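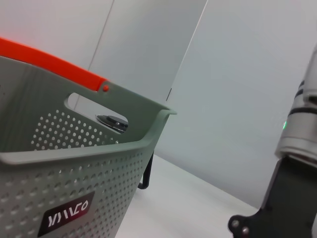 Drovwood storage notebook, November 20, 2008

Continuing from the last page. Basket question first, then blocks, then shelf. Ran out of time on the shelf, see bottom.

Moved the whole basket business off the floor and onto the white table. Should have done that at the start, my back knows it. Light is better there too and the wall behind is plain so you can see what you're doing.

BASKET

The gray-green one with the orange handles. Still the favorite of the ones we have. Reasons it stays on the list:
- rim is thick and rolls outward, so you can get hold of it anywhere, even with gloves
- walls stiff enough, don't belly out when I lean a hand on the inside
- holes all over the sides, you can sort of see what's in it without digging

Against:
- holes. Fine for the tea stuff, NOT fine for small blocks. The little ones won't go through but the corners catch and then you're picking at it with a fingernail. Liner? Or just don't put blocks in it loose. See below.
- handles swing down and knock on the rim. Annoying more than anything. Bit of felt maybe
- front dips in the middle so anything tall is fine but stack things flat and the top layer wants to slide out over the low part. Load the low side last.

Checked both pivots by pulling straight up, hard, then at an angle. No crack sounds. Put the Hofstetter hook scale on it and the needle came back to zero after, so at least the scale is OK again. Do not lend the scale out again before December.

Weighed the spare liner we cut last time, 300 g, which is silly for a liner. Cut a thinner one. The thick one can go under the bench vise.

TEA THINGS

Everything from the tea shelf has to live somewhere while the shelf is off the wall, so that's the test load for the basket. Real stuff, not sandbags. Sandbags tell you about weight and nothing about handles poking out.

Black teapot goes in first, left side, upright. Tried it on the right and the handle ended up against the basket wall and you have to fish for it. On the left with its handle toward the middle you can just reach in. Lid stays on by itself if you carry level. If you don't carry level it doesn't, ask me how I know (no damage, landed on the towel).

Clear glass next to it. Needs something between. A folded dish cloth is enough, the bubble wrap took up half the basket and looked terrible. Glass against pot lid is the contact to watch, tap test gives a nasty little click when there's nothing between.

Big glass jug with the black lid does NOT go in. Tried two ways. It stands proud of the rim either way and then the handles can't come up. So it stays on the table next to the basket and travels by itself. Write that on the card: jug seperate.

Order for the card then, so the next person doesn't redo all this:
1 pot, left, handle to middle
2 cloth
3 glass
4 anything flat behind
5 jug by hand, own trip

Carried it bench to door and back, then up the step. No rattle on the flat. Small rattle on the step, pot lid. Rubber band over the knob fixes it but a rubber band on a teapot looks like somebody gave up. Try a strip of cloth.
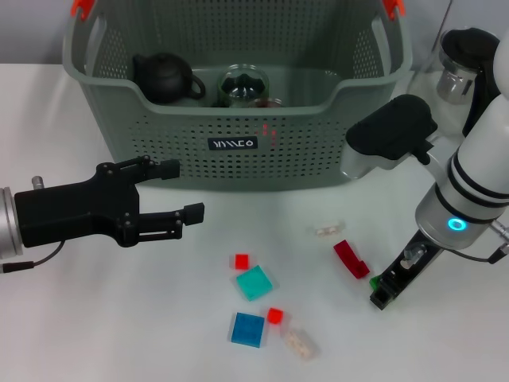

BLOCKS

OK so the Grisen lot. 4,000 pieces according to the sheet, in whatever bags they arrived in, all mixed. Nowhere near through. Plan was to sort a sample on the table today and see how long it takes and what the bins should be, before building any bins. Last time we built the bins first. We still have those bins.

Sample was one scoop, 206 pieces. Tipped out in goes, not all together, a heap that size just slides off the front edge. A small scatter in front of you is better than a pile. You want to see every piece with a bit of table round it.

Tried sorting by color first. Fast at the start, then you get stuck arguing with yourself. Teal vs. green vs. blue. Under the old tube light half of the teal looked blue and I had to redo it. The clear-ish ones are worse, on a white table they just about vanish. Missed several and found them with my sleeve. Put down a sheet of dark paper for those, or do them first while you're fresh.

Then by shape. Slower start but no arguing. Flat plates, tall bricks, little square tiles, and the odd ones (L shapes etc). The tiles are the pain. Smooth top, nothing to grip, and they lie dead flat, so you end up pushing them to the edge of the table and dropping them into your other hand. Everybody will do that and a third of them will go on the floor. Need a lip or a tray there, with a gap. Sketch:

table edge | gap | tray, lowered so the rim is just under the table top

Clamp it, don't screw it, table is borrowed for other stuff.

By shape, first pass: 105 pieces in before I stopped for coffee. By color got further in the same time but had to be half redone so I call it even, shape wins on mood.

Decision: shape first, color only inside the plates. Nobody building anything cares what color the tiles are when they need a tile. (Kids might. Ask.)

Bin sizes from that: plates want a wide shallow one, they fan out and jam in a deep one. Bricks don't care. Tiles want the smallest and a smooth bottom, curved if we can, so you can scoop with two fingers. Odd ones can have the old coffee tin.

Cleaning. Did a handful in the Cemik at half strength, cold, ten minutes, rinse twice. No clouding on the clear pieces that I can see. Left one over lunch by mistake, also fine. Stud side holds the water so tap them out stud side down on a towel, don't just leave them. Don't use the old brush, bristles come off and get inside the tubes.

Do not dry on the heater!! There's one in the drawer with the sad shape if anybody wants to know why.

Wiped the table between washes. White top shows every bit of grit, good for this, bad for my opinion of how clean we keep the place.

Mesh bag idea: blocks in a mesh bag IN the basket. Solves the corners-in-holes thing, solves carrying, and you can dunk the bag whole. Tried it with an onion bag from the kitchen. Works but the mesh is too wide for tiles. Look for a laundry one, the kind for socks. If that works then the basket does both jobs and we don't need the second type. Would save ordering. Would also mean tea and blocks never in it on the same day, somebody needs to be sensible about that.

Noise. Tipping blocks onto the bare table is LOUD. Dark paper helps a little, felt helps a lot but then the little pieces don't slide. Felt on the underside of the table maybe? Not tested. 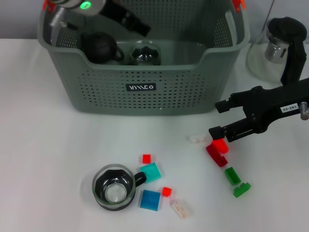 Basket at the back with the teapot in, red and green blocks out on the table.

Table layout, settled for now. Basket at the back against the wall, blocks in front. Tried it the other way, basket in front, you can't reach over it without dragging a cuff through the pot handle. At the back the front dip faces you and you can see straight in. Turn it the other way round and the dip does nothing. Obvious once you've done it wrong.

Jug to the right of the basket. Left would be ok too except I'm right-handed and it's my notebook.

Keep the blocks forward of the basket by a hand's width at least. Pieces kept ending up underneath it when I worked close and then it rocks.

SHELF

Bracket holes still off. The left one is fine, right one low. Plugged and left to set, drill again tomorrow. Board itself is cut and sanded on one face, other face not touched. Front edge rounded over by hand, came out ok, bit lumpy near the knot.

Does the basket fit? With handles down yes, easy. With handles up it hits the shelf above, so either the upper shelf goes up or people lower the handles like adults. Leaning to raising the upper shelf.

Depth of the board is OK for the basket only if it goes in long side along the wall. Short side out sticks over the front and somebody will catch it with a hip. Put a batten at the back so it can't be shoved crooked? Cheap, do it.

Finish: oil not varnish. Varnish last time stuck to the bottom of everything for weeks.

TO DO / don't forget
- thinner liner, trace round the bottom not the top, it tapers (did this wrong once)
- felt dots for handles, check they don't come off in the Cemik
- sock bag, fine mesh
- tray with a lip, clamp type. scrap from the Drovwood door panels is the right thickness
- card for basket order, bigger writing than last time
- rest of the Grisen bags: label with where they came from BEFORE tipping them out
- dark paper for the clear pieces
- drill right bracket
- return the good towel, it's upstairs' towel

Open question, sets or loose? If the blocks go out as sets somebody has to check them back in piece by piece and at today's speed that's most of a morning for one bag. Loose by weight is so much easier. Weigh out, weigh in, short by more than a little bit then look for it. The Hofstetter is too coarse for it though, hook scale is for lifting not for this. The kitchen one would do. Borrow it and try with the same scoop next time, don't mix the scoop back in! It's in the bag with the blue string, second drawer.

Swept up. Found three tiles.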